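The Honest Scale

Aatos Harju did not believe in the scale at the Moltard fair, and he said so to the man who ran it.

"It told my neighbor she would come into money," he said. "She came into a parking fine."

"The scale doesn't say whose money," said the man.

It was a tall iron thing with a brass plate that read Malletti, and for four coins it gave you your weight and a printed card with your fortune on it. People had been lining up since noon. Aatos had spent most of his working life checking gas meters for the town of Vainio, and he had never met a machine that knew more than the person who last opened the back of it.

He paid anyway. The card said 263 pounds, which was a lie by a good margin, and under that: You will be given back what you lost on the water.

"I've never lost anything on the water," Aatos said.

"Then it should be a nice surprise," said the man, and waved up the next customer.

He walked home along the canal with the card in his pocket. He went over it the way he used to go over a bad reading. Everybody in Vainio had lost something on the water. Half the town had learned to row there, and the other half had fallen in trying. A hat, a shoe, a set of keys. You could print that line on every card in the box and be right by supper. 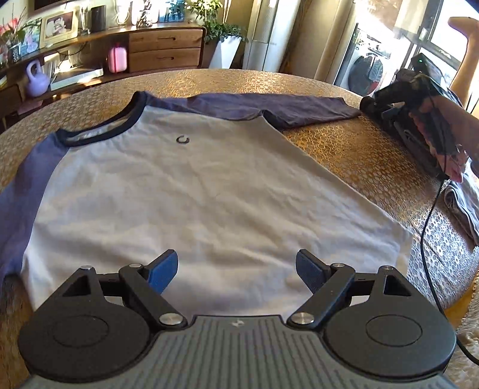 His sister was waiting on the step when he got in. She had a paper bag on her knees and she looked pleased with herself, and he didn't care for that at all.

"Old Stollidetti's widow is clearing out the boathouse," she said. "She found this behind the lockers."

In the bag was a pocketknife with a cracked handle. He had been eight years old when he dropped it off the end of the dock, or when he told their father he had.

"Were you at the fair today?" he asked.

"In this heat?"

"Did you talk to a man with a scale?"

"Aatos, I have been sitting here an hour. Are you going to say thank you or not?"

He said thank you. Then he took the knife into the kitchen and looked it over under the lamp. There was no rust on the blade. A knife that had been in the canal would have rust on it, so it had never been in the canal, so the card was wrong. He felt better for a minute or two.

Then he remembered that he had left it in the boathouse himself, and made up the part about the dock, and cried so well that his father bought him another one.

He went back in the morning to ask for his four coins. The fair had packed up and gone, and there was a square of yellow grass where the scale had stood.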